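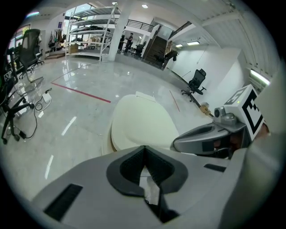
開度ずれ(かいどずれ)は、手持ちグリッパーを使ってロボットの動作データを集めるときに起こる不具合の一つで、記録された指の開き幅と、実際の開き幅とが少しずつ食い違っていく現象をいう。「マーカーずれ」「幅狂い」と呼ぶ現場もあり、呼び名はまだ落ち着いていないが、困りごとの中身はだいたい同じである。

概要
手持ちグリッパーには、白黒の模様を印刷したマーカーを取り付け、その見え方から位置や指の開きを割り出す方式のものがある。マーカーの台座がゆるんだり、ほんのわずか傾いたりすると、計算された開き幅もそれにつられて変わってしまう。持っている本人の手には何の違和感もなく、物はふつうにつかめるので、作業中に気づくのはなかなか難しい。やっかいなのはそのあとで、ずれた記録をもとに学習したロボットは、薄い蓋を強く挟みすぎたり、反対に指を閉じきらないまま持ち上げようとして落としたりする。
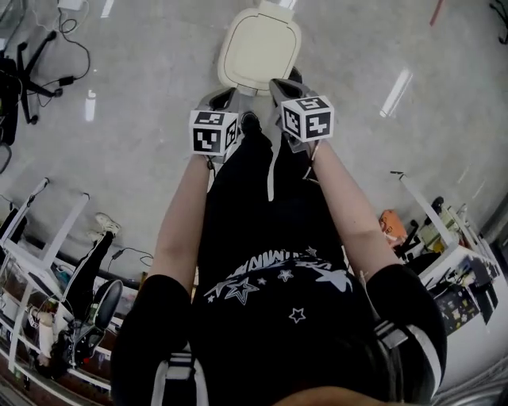

丸みのある蓋をグリッパーの指先で挟んだところ。器具にはマーカーの付いた立方体が二つ載っている。

ドレントンでの事例
よく引き合いに出されるのは、2024年1月にドレントンの作業場で見つかった例である。マトデン社の手持ちグリッパーで容器の蓋を扱う動作を3000件近く集めたところ、再生試験に使った腕型ロボット「チャンビ」が、蓋を取り落とす動きを何度も繰り返した。はじめは学習の設定が疑われ、担当者たちはずいぶん長いことそちらを調べていたそうだが、記録を日付順に並べ直してみると、全閉のときの幅が途中から一定の向きに動いていることが分かった。台座のねじのゆるみが原因で、締め直した前後の記録は別々に扱われることになった。このとき試験区画にいた人にけがはなかったものの、ロボットの指が想定より深く閉じる場面もあり、以後は再生試験の速度を落とし、人が可動範囲の外に出てから始める決まりが加わった。 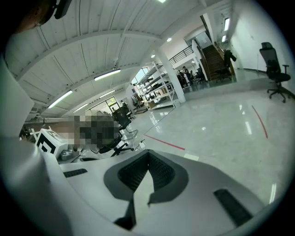
コンスエロ・クアドロス(本項執筆、ロボット保守担当)

点検と予防
いちばん手軽で、しかも効き目のある方法は、収録の前後に指を全開と全閉にして、その値を控えておくことである。ジャスタステッドの作業場では36件ごとにこの確認をはさんでおり、面倒に聞こえるかもしれないが、慣れてしまえばお茶を一口飲むくらいの間で済む。値が合わないときは収録を止め、前回の確認以降の分に印を付けて取り分けておく。

台座に触れるときは、マーカーの面ではなく縁を持つ。面に指の脂が付くと天井灯の反射で模様が読みにくくなり、開度ずれによく似た、けれども原因のまったく違う乱れが出ることがある。照明を変えて直るようなら反射、直らなければ台座、と順に見ていくとよい。床に延びたケーブルに足を取られて器具をぶつけた場合も、外から見て傷がなくても値を取り直しておくのが望ましい。

類似の不具合
指の樹脂部分がすり減って起こる「指やせ」は、全閉の値だけが変わる点で開度ずれと区別される。カメラの固定がゆるんだ場合には、幅よりも先に位置の推定が乱れることが多い。

関連項目
マーカー校正、把持力、再生試験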